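How to Read Tire Strategy During a Race (Without a Timing Screen)

Updated Sun 18 August

Quick one this time. Got a pile of messages after the last race asking how anybody can tell who's winning when half the field hasn't stopped yet. Fair question. The TV graphics help some but they drop off right when you want them. So, the way I do it. Paper, pen, a phone with a stopwatch. No subscription.

What you need

A sheet of paper, landscape. One row per car you care about.
A stopwatch with a lap button. Phone is fine.
The starting tires for the top cars. Usually on screen during the formation lap, so be in your seat early.
The pit loss number for the track. More on this below.

Don't try to follow all the cars. Four is plenty. Pick your driver, the car ahead, the car behind, and one oddball who started on a different compound.

Step 1. Set up the sheet

Driver names down the left. Across the top: start tire, lap of stop 1, new tire, lap of stop 2, new tire, gap. Leave the gap column wide, you'll be scribbling numbers and crossing them out all afternoon.

I also write the race distance in the corner. Sounds dumb. You will forget it by the middle of the race and then your math goes sideways.

Step 2. Get the pit loss

Pit loss = time a car gives up by driving through the pit lane and stopping, compared to staying out. Different at every track. Long pit lane, big number. Short one, small number.

Commentators nearly always say it in the first few laps. Write it down big. If they don't, work it out yourself: note the gap between two cars the lap before one stops, then note it again when the stopped car is back out and up to speed. Difference is your pit loss. Close enough anyway. Make sure the other car hasn't stopped too, I've done that.

Step 3. Time the gaps

Pick a spot on the track the cameras show every lap. Start line works, so does a big hairpin. Hit start when the first car passes, hit lap when the second one does.

Do it every few laps, not every lap. You'll go nuts. What you want is the trend -- is the gap growing, shrinking or stuck?

Growing: car behind is either saving tires or out of them. 
Shrinking: car ahead has wear, or the one behind has been told to push.
Stuck: usually dirty air. The car behind may be faster and just can't get by. This is the one to watch, it's the setup for an undercut.

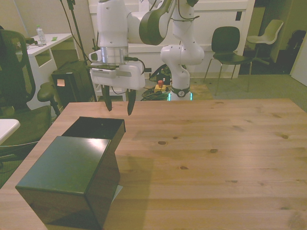
Bench and arms

Step 4. Spot the undercut

Undercut = the car behind stops first, gets fresh tires, runs a couple of quick laps while the car ahead is still on old ones. Then the car ahead stops and comes out behind.

Check three things on your sheet:

Is the gap small? A couple of seconds or less and it's on.
Is there clear track where they'd come out? Take the car's position, add the pit loss, see who is sitting there. If it's a train of slow cars, forget it.
Do new tires warm up fast today? Cold track and a hard compound, the undercut gets weak. First lap out is slow and teh whole thing falls apart.

If all three look good, expect a stop in the next few laps. When the crew walks out into the lane don't get too excited. They bluff.

Step 5. Spot the overcut

Opposite. Car stays out longer, runs in clean air once the other guy has pitted, and gains because its old tires still have life in them. Rarer. Mostly street tracks, or tracks with low wear.

Tell: the stopped car comes out and its first lap is nothing special. Time both cars. If the one on old rubber is matching it, the overcut is alive and the team will leave it out there.

Step 6. Work out the real order

This is the part people ask for. At any moment, take every car that still owes a stop and add the pit loss to its gap. Then re-sort. That's your real order.

Say the leader is 6 seconds up the road and still has to stop, and second place is done for the day. Leader isn't leading, not once the stop is paid for. Unless the fresh tires bring it back at the end, so go look at laps left.

For that bit, divide. Seconds to make up over laps remaining. If you need a second a lap or more all the way to the flag, it's a long shot, tires go off and then you still have to pass the guy.

Step 7. Safety car. Start over

Safety car comes out, everything on the sheet is junk. Pit loss drops a lot because the field is going slow, and the gaps close up to nothing. Write SC and the lap number, draw a line across, and note who stopped and who didn't. New tires behind old tires at the restart is where the fun is.

Virtual safety car is different -- gaps stay more or less put, but a stop is still cheaper. Don't wipe the sheet for that one.

Common mistakes

Forgetting the mandatory tire change. In a dry race they have to use two different compounds, so a car that hasn't stopped owes you one, no matter how good it looks.
Trusting radio messages. By the time you hear one its often old.
Forgetting time penalties. Five seconds on the end of the race, write it next to the name in a circle.
Counting a lapped car as traffic for the whole lap. They get blue flags, they move. Mostly.

Try it on a replay first if you can, pause button helps. Wet races are a whole other page, crossover times and all that, will get to it when I have an afternoon.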